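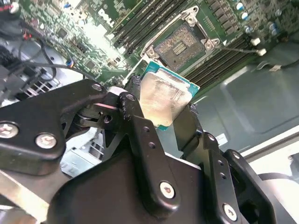 Figure 3. Wrist camera view with the processor held between the fingers, below and to the left of the empty socket.

4.2 Processor placement

The third task was the one on which the two grippers differed most. The arm had to hold a desktop processor by its edges, bring it over the open socket of a Dell motherboard and lower it onto the contacts. The board stayed in its case throughout, so the cables and the memory slots on either side of the socket limited how the fingers could approach (Figure 3).

We compared the Panach gripper, which has linked fingers built from flat black plates, with the older Maillard parallel gripper used in Section 4.1. Both were fitted to the same arm and driven by the Ritdale controller with its force limit left unchanged. Each gripper made 70 attempts. Lionel Garside set up the starting poses and Prasert Chareonsuk scored the results from the wrist camera recordings, without reference to the controller logs.

An attempt was scored as a success if the chip lay flat in the socket when the fingers opened. The Panach gripper succeeded in 69 attempts and the Maillard in 20. Most of the Maillard failures came before the chip reached the socket: its wider fingers touched the memory slots on the way down and the controller stopped the arm. The single Panach failure was a chip released too early.

Tilt was a problem for both. A chip picked up at an angle stays at that angle in the grip, and neither gripper can correct it without letting go. We added a short levelling move above the socket – a slow turn of the wrist guided by the edge of the chip in the camera view – and used it in every scored attempt. Reflections from the metal heat spreader sometimes upset the edge finder, and we lowered the exposure in July to deal with this. The earlier runs are left out of the totals.

Closing the socket lever was done by hand and is not part of the score.

Contact: Panstead Manipulation Group | © Panstead | Back to top

This site uses cookies to remember your reading preferences. Accept | Manage settings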